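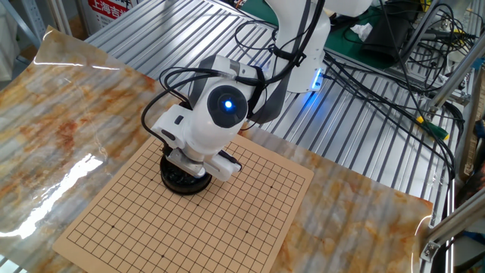

3.2 Board and surface

Printed Go boards differ from solid ones in how well the grid can be read under room lighting. We compared 2 flat boards, referred to as Bindholm and Irix, and kept the table covering the same for both. The board is light tan with thin dark lines and small star points, and it was laid at an angle on a glossy marble-patterned sheet. Glare on a sheet of this kind can be strong, so the lamps were left in one position through all 11 sessions. Costel Petkov checked the position of the board each Tuesday.

Stones were supplied from a round open container. In pilot sessions it stood beside the board, but players reached across the grid to get to it and sleeves moved stones already placed. We then put the container on the board itself. 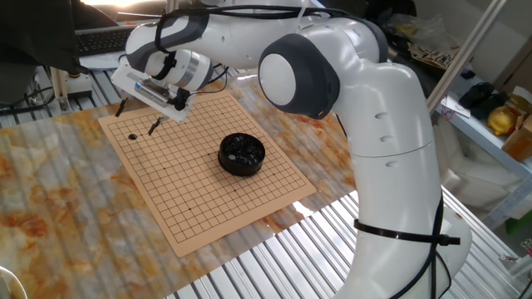

Figure 6. Printed board with one black stone placed and the bowl of black stones standing on the grid.

Putting the container on the board hides several intersections. For openings this matters little, as the first moves were assigned to the corner areas, and any point under the container was left out of the scoring.
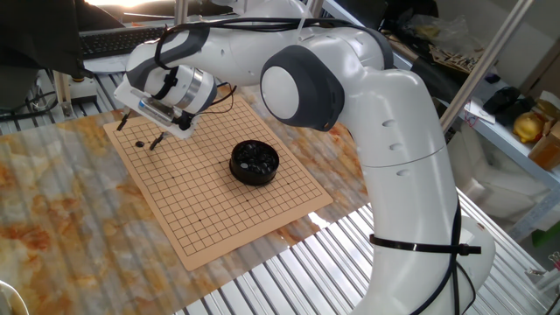

A placement was scored as correct when the center of the stone lay closer to the assigned intersection than to any other. In total 1470 placements were scored this way. Stones touching a neighbor were scored separately and are reported in the next section.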